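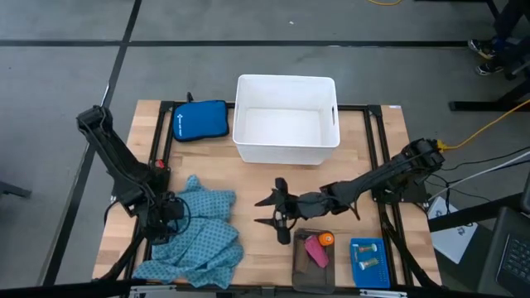

Bonjour à toutes et à tous,

Je reprends le fil de Mariama, que je recolle parce que plusieurs d'entre vous m'ont dit ne jamais l'avoir reçu :

> De : Mariama Nyarko
> Objet : éclaircie de la parcelle 7
>
> Le marquage est fini côté piste, 47 tiges, presque toutes du douglas. Il reste la bande le long du ruisseau, où j'hésite franchement. Si on sort les gros maintenant, est-ce qu'on ne va pas tout ouvrir au vent d'ouest ? Et est-ce que Cosham passe encore en novembre avec le petit porteur, ou faut-il attendre le sol gelé ?

Alors, pour le ruisseau, je suis plutôt de ton avis, Mariama ! J'y suis retournée dimanche (avec des bottes trouées, une très bonne idée) et les douglas du bas penchent déjà un peu vers la hêtraie. Je laisserais la bande tranquille cette fois-ci, quitte à prendre deux ou trois sujets dépérissants au câble. Les jeunes hêtres dessous démarrent joliment, ce serait dommage de les voir finir sous les roues.

Côté Cosham, j'ai eu leur chef de chantier au téléphone. Le petit porteur est libre la deuxième semaine de novembre, pas avant, et il ne veut pas entendre parler de la piste du haut tant que la buse n'est pas changée. Le devis pour la buse est à 939 euros, pose comprise – je trouve ça correct, mais si quelqu'un connaît un terrassier moins cher, je prends.

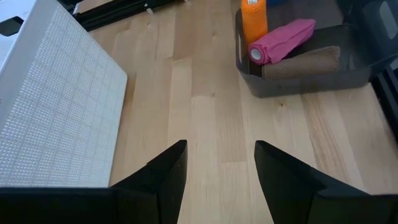

Pour la vente, deux pistes. La scierie Romaniuk prend le douglas jusqu'à 38 cm au fin bout, bord de route, et paie à la réception. Zultent accepte aussi les plus gros, mais demande des longueurs fixes, ce qui veut dire retrier toute la pile (et je vous rappelle l'ambiance la dernière fois qu'on a retrié une pile). J'ai un faible pour Romaniuk, vous l'aurez compris, mais je n'ai rien signé.

Ah, et les plants ! La pépinière Trukow peut nous mettre de côté des chênes sessiles et quelques alisiers pour les trouées du nord. Il leur faut une réponse assez vite. Quelqu'un a-t-il encore des protections contre le chevreuil dans sa grange ? Les miennes ont servi de tuteurs à tomates, je plaide coupable.

Mariama, tu peux m'envoyer ta feuille de martelage avec les diamètres ? Je la transmettrai à la scierie avec la carte des accès.

Bises forestières,

Benedicta Tetteh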